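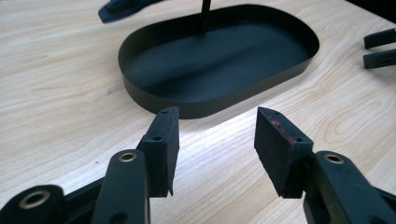

Slide 1: What we're trying to pick up

Good afternoon, everybody! Say name, say club (Dernine Robotics, second year), thank Isabelle Leclerc for the invitation and for the loan of the big screen. Leave this slide up while people find seats.

Point at the two fingers first, then at the oval tray past them. Tell them the whole season is in that gap. We want a hand-held gripper that a student can use to teach a task, and we want it to handle a thin tray with a low rim without the student having to fight it.

Ask for hands: who has dropped a tray this week? Wait for the laugh, then move on.

Slide 2: Who we are

Twelve minutes for the whole talk, so keep this short. We meet after school in the shop at Gutidville. Zuzana Čierny and Brock Bouchard did most of the finger design. Kendra Cloutier runs our test log and is sitting in the second row, so questions about numbers go to her (warn her first!). I coach, which mostly means I order screws.

Our budget this year is 2,000 dollars and it has to cover the competition entry too.

Slide 3: The task

The Flullmont challenge gives every team the same job. Pick up a tray, carry it to a marked spot, set it down level. Then do it again with the tray turned to a new angle. You get up to 120 seconds per round.

It sounds easy. Have somebody come up and try it with two pencils. If the room is shy, ask Brock.

The trouble is the rim. It's low and it's upright, and the fingers have to come in from above with one on each side of it. Come in too high and you get nothing. Come in too low and you push the tray across the table, and I love this part because every kid on the team has a different theory about how to stop that.

Slide 4: Fingers, versions one to seven

Go back to the first slide if people want to see the pads up close. Two small holes in each one, and yes, you may ask Zuzana about hole spacing, she has opinions.

Talk through the main changes:
Version 1 had round fingertips. Cute, slippery, gone in a week.
Version 3 had flat pads, but they were too stiff and the rim skated out.
Version 5 went softer on the faces. Big jump in the log — Kendra has the chart on the next slide.
Version 7 is what we're taking to McIntyre in May.

Mention the eyelets in the arms. Brock got tired of pivots wearing out and went looking for something better, and he learned more about fits and clearances in that one week than I managed to teach him all fall.

Slide 5: Kendra's chart

Let the chart sit for a few seconds before talking. X axis is the version, Y axis is clean pickups. A clean pickup means the tray leaves the table level and both pads stay on the rim.

Look at the dip at version 4! We changed the arm length and the pad angle on the same day and couldn't tell which one hurt us. New rule in the shop after that: one change, then test, then write it down. It's taped to the cabinet door.

Slide 6: What the students run now

Every session starts with the same drill. One student holds the gripper, one resets the tray, one writes. They swap after ten tries. The quiet kids turned out to be terrific at resetting the tray at odd angles, and some of the angles they come up with are downright mean.

If there's time, tell the story about the tablecloth. If not, skip it.

Slide 7: Still open

Glare off the tabletop. We practice under bright lights, and a pale wood surface can go almost white in spots. We'd like to hear from any team that has tackled this — come find us at the break.

Lifting from the rounded end of the tray. Works some days. Zuzana wants a third pad shape, Brock wants a slower approach, and we're going to test both.

Slide 8: Thanks and questions

Thank Josée Kennedy for opening the shop on Saturdays. Thank the parents who drive.

Pass the version 5 and version 7 fingers around the room while taking questions. Get them back before leaving!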